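Donor milk and feeding support: changes at the Gilbert clinic

The Gilbert postpartum clinic has revised its rules for storing expressed milk and for booking feeding visits. The new rules apply to anyone discharged from the maternity floor, and to parents whose babies are still in the nursery. If you were given the blue handout in October, please recycle it. The section on thawing has been rewritten and the phone extension is different.

Label each container with the baby's full name, your date of birth, and the date and time of pumping. Containers without a time will be returned to you unused. Milk from more than one session may be combined if all of it has been chilled first; use the time of the earliest session on the label.
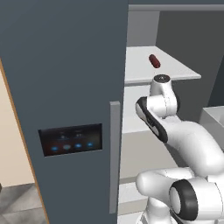

Fresh milk keeps in the refrigerator for up to 4 days. Store it toward the back of a shelf and keep it out of the door, where the temperature changes each time it is opened. Thawed milk must be used within 24 hours of fully thawing and should not be refrozen. Milk left in the bottle after a feed should be discarded within two hours of the end of that feed.

Pump parts that touch milk should be taken apart, rinsed, and washed with soap in a basin kept for that purpose. Do not place them directly in the sink. Air dry on a clean towel or paper towel. Tubing that has moisture in it should be run on the pump for a few minutes; tubing with visible mold should be replaced. Canan Gezer at the feeding desk keeps spare tubing for the Etitz pump only.

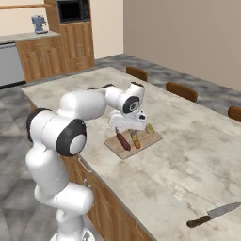
A white robotic arm over a cutting board on a kitchen island.

Feeding visits are now booked through Conduvlow, the same system used for six-week checks. Choose "lactation, first visit" even if you saw a consultant on the ward, as ward visits are recorded separately. A first visit is 45 minutes. Bring the baby hungry if possible, along with your pump and the flanges you use at home. Cillian Noonan sees twins and preterm babies, and those visits are booked by phone at extension 337.

Donor screening continues in room 1311. Applicants need a blood test and a short form signed by their own provider. The minimum total donation remains 700 ounces, and milk pumped before the blood test can be counted if it was frozen within a day and labeled as described above.

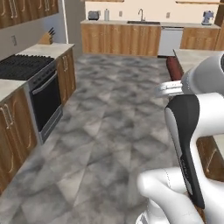
Page last changed: 29 Dec 2023

Call the clinic the same day for a fever, a hard red area on the breast, or a baby with fewer wet diapers than usual. Do not wait for a booked visit. After hours, the call goes to the maternity floor and a nurse will call you back.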